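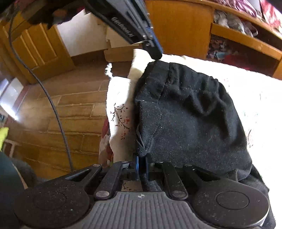

Diary > Somanstead > Bedroom, mostly

March 21, 2025
Posted by the management

Friday, and the great folding has begun. I had meant to start at nine with a cup of tea and a list. I started at twenty to eleven with the tea and no list, and by then the tea was at the stage where you drink it out of duty.

The rule this time was that everything had to go across the bed before it was allowed back in a drawer. I read this somewhere years ago and have been recommending it to other people ever since, having never done it. The theory is that you can't go to bed until you've finished. The flaw in the theory is the sofa.

Began with the black things, on the grounds that there were the most of them. I own a great deal of black fleece for somebody who has never climbed anything. It came from the outdoor shop in Drallora, which shut down in September and sold me most of its winter stock on the way out. Everything was reduced, so I saved a fortune, and now I have to find somewhere to put it.

Black fleece on a white blanket is a useful lesson in what fleece does all day when left alone. It collects. Every white speck in the house had made its way onto the one I was folding, and I stood there picking them off with a thumbnail for far longer than I'd admit to anyone but a diary. The lint roller ran out in January and I've been meaning to buy refills. I have written "lint roller" on the pad by the kettle, underneath "lint roller".

I have also gone back to my old argument with the seams. If you fold along the seam it looks neat and won't lie flat. If you ignore the seam it lies flat and looks as if it fell there. My mother folded everything in thirds and then in half, and her airing cupboard looked like a bank vault. Mine come out a different size every time, and the pile leans.

The blanket deserves a word, having done most of the work. I do like the side with the branches and the red berries. It's a bit Christmassy for March, but I've decided that berries are a year-round fruit and will be taking no letters on the subject. It keeps curling over at the side and I keep flattening it, and we've both settled into that.
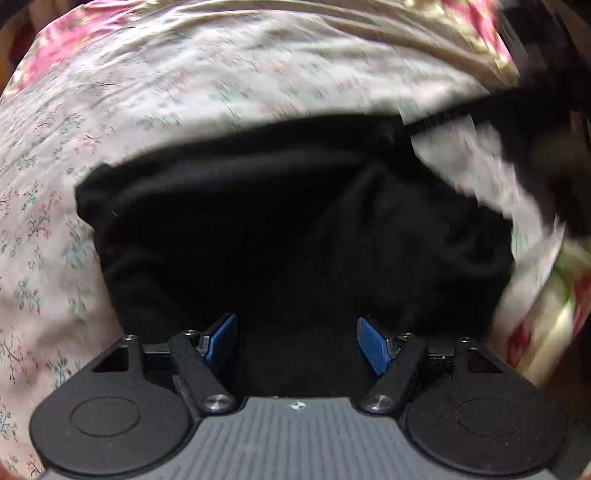

By noon I had reached the sorting stage, where a thing is picked up, looked at, put down, and picked up again to see whether it has improved. I made two piles, one to keep and one for the charity shop, and then a third which I called "pending". Pending did very well. At one point Pending was the only pile with any real momentum, and I had to be quite stern and hand over two jumpers and a scarf from it.

Broke off for lunch (cheese on toast, the end of the Fustau chutney, which is still mostly vinegar and still gets bought by me at every fair). Then I looked up how long you're supposed to keep winter clothes out. There's a woman on a forum who wraps hers in tissue with cedar balls and a label on each parcel. Her thread had 3028 replies. I read over 10 of them, and none of those people were folding anything either.

Back upstairs at half past one with more resolve. The Kimaro storage bags came out of the wardrobe, where they've been since I bought them, still folded far better than I'll ever manage again. You put the clothes in, zip it, and press the air out with your knees. The packet says this takes moments. I knelt on mine through most of a radio play, and it sighed in a way I took personally, and when I got up it slowly filled itself again. I've put it under the bed with the suitcase on top. If it wants to breathe it can lift the suitcase.

Didn't get as far as the socks – I'm not going to start a job like that with the light going. The windowsill also wants doing, and the top drawer still only opens if you lift it and pull to the left, which I've been doing so long that I do it to drawers in other people's houses.

State of play at six: black things mostly dealt with, charity bag by the front door where I can fall over it, Pending moved to the chair. The chair had been cleared specially on Wednesday. Supper is going to be eggs. Bin bags needed, and sellotape, and the lint roller.

Last updated: the same evening, after the eggs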